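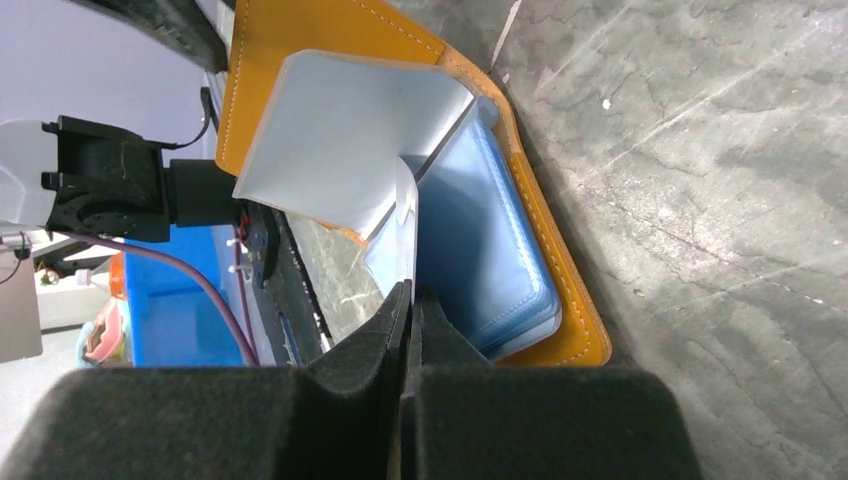 October, Zondbridge bench, afternoon

Card wallets, tan-orange leather, white stitching parallel to the edge. Continued from the previous entry. Question for today: does the sleeve insert need trimming before we order the next lot from Rizzi.

Insert is the pale blue stack, flat against the leather. Lower right is the tight spot. The sleeves reach close to the stitch line there and the rounded corner of the leather leaves little to spare. Inserts for the Nornano pattern sat further in, so the old template is no use for these.

Worked on the grey mottled top. Note for anyone photographing: leather reads more orange on it than on the cutting mat, so don't match colour from pictures. Use the swatch card.

Page turning. Set for this round was 8 wallets, each opened and closed 100 times, 800 cycles in all. The white sheet curls when lifted and wants to be supported along its length. Pulling from the corner puts the load on one end of the fixing edge. Clear sleeves cling to whatever is above them when new. Dusting with talc helped but left marks, so that is out. Leaving the insert fanned overnight did nearly as well.

Results:
Stitching: no broken threads. One wallet has a slack stitch near the lower corner, present before the test.
Leather: faint crease at the fold on all of them. Acceptable.
Blue sleeves: no splits. Slight whitening at the fixed edge on two.
Clear sleeves: scuffed, worse towards the opening. Would show on a printed card.
White sheet: holds a curl after cycling. Flattened under a weight for 9 hours, came back almost level.

Trim: took 1 mm off the outer edge of one spare insert with the rotary cutter and re-rounded the corner by hand. Closes more cleanly. Hand rounding is too uneven for a batch, needs the die.

To do
Ask Rizzi whether the insert can be supplied 1 mm narrower, same corner radius.
Get a thicker clear sleeve from Hirkex, two samples.
Repeat the fold test with the wallet loaded. All of the above was done with the sleeves empty.
Swatch card is in the second drawer. Put it back there.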